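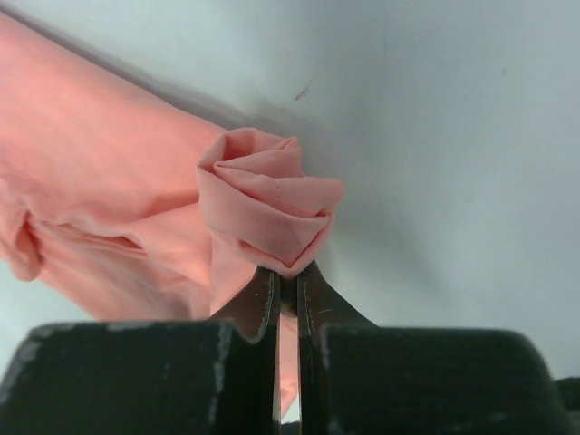 Salmon-pink fabric, folded.

Proxy voting in the Hellthorpe referendum
Posted by Riku Nagano

I will be abroad on polling day in August. May my sister vote on my behalf, and by what date must the form be received?

Flora Rutherford
Yes, provided that she is registered in Hellthorpe. The signed form must reach the elections office 20 days before the vote. One person may act for no more than 2 others.

Riku Tsuji
I believe postal voting is also allowed. Please check with the office.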